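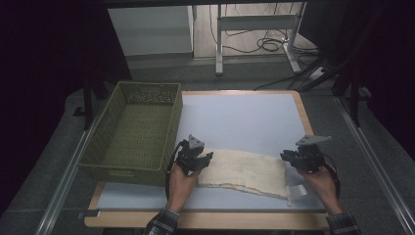 Speaker notes: Sorting Out the Village Seed Swap
Carnthorpe Hall, evening talk

Hello and welcome! Thank Stelios Vasilakis for the invitation. Check the back row can hear.

Start with the story of my first swap at Gimholm. I brought six envelopes of runner beans and went home with a carrier bag full of things I couldn't name (one was a squash that ate the shed). Pause for the shed.

Why swap at all? Saved seed gets used to your soil and your weather, and you meet the person who grew it. I love that part more than I can say!

Labelling. Variety, year, where it was grown. Pencil lasts, felt tip fades. Read out Nelli Miettinen's label: "Pea, tall, purple, ask me."

Easy ones for beginners: peas, French beans, tomatoes, lettuce. Leave squashes until people have got the hang of hand pollination – they cross with everything. Somebody always asks about carrots, so say it takes two summers and move on.

Drying. Paper plates, airy room, no oven. Pass the bean pods round now and let people shell them.

Last March we had 850 packets on the tables and 677 found new homes. Say that slowly, I'm still thrilled by it.

Questions, then tea. Remind them to take a packet of lettuce from the door.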